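May 24, 2019

The Birkirell fiddle awards are moving out of the chapel next year and into the new hall at Ikmont. The announcement went up on the festival page last night. I've gone to the awards for a long time and played at them once, badly, so I have some thoughts.

First, the size. The chapel seats 325 people if the side balcony is open. The hall at Ikmont seats 682. That's a lot more tickets, and anyone who has tried to buy one in the past few years knows they were needed. Last February the whole lot sold out before I'd finished typing my card number. I ended up listening on the local radio stream, which dropped out in the middle of the slow airs and came back for the speeches.

The other change is that the awards will be filmed. The announcement says the recording will go online the week after, free to watch. I'm in favor. Most of the people who taught these tunes to the rest of us are too old to drive two hours on a winter night, and some of them have never seen the awards at all.

What I'm less sure about is the sound. The chapel is a good room for a fiddle. It's stone on three sides with a wood ceiling, and a solo player doesn't need a microphone there. I heard the Tymoshchuk family band play it two winters ago with nothing plugged in, and you could hear the bow change direction from the back row. The Ikmont hall has carpet and padded seats. Everything will have to go through speakers.

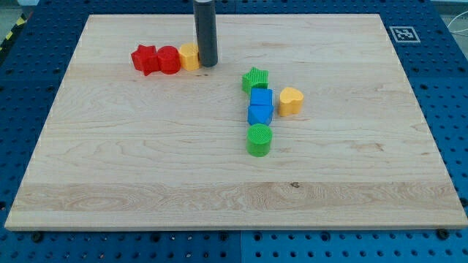 A comment under the announcement, from a reader signing as Biltum, says the worry about sound is overblown, that the hall had a string quartet in the fall and it came across fine from the cheap seats, and that people who love the chapel so much have mostly been sitting in the first five rows. I was in the fourth row for the Tymoshchuks' first set and only moved back after the break, so I'll take that.

A quartet is still different from one person playing an air. With four instruments there's always something filling the gaps. In a slow air the gaps are part of the tune, and if there's a hum from the speakers you'll hear it. I'd like to see them try one or two numbers without amplification, even if the people at the back have to lean forward.

Ticket prices haven't been posted yet. The old price was low because the chapel charged next to nothing, and I don't expect that to last. I hope they keep the student rate. When I was learning, the awards were the only place I could hear really good players without paying for a weekend festival and somewhere to sleep.

The categories stay the same: young player, singer, group, composer and the lifetime award. There's been talk for years of adding one for accompanists, and I was hoping this would be the year. Guitar and piano players carry half the night and go home with a handshake.

The session afterward is the part I care about most, and the announcement doesn't mention it. At the chapel everyone walked across the road to the pub and played until closing. Ikmont is out past the rail yard and there's no pub you can walk to. I've emailed to ask if the hall lobby will stay open late. If I get an answer I'll add it to this post.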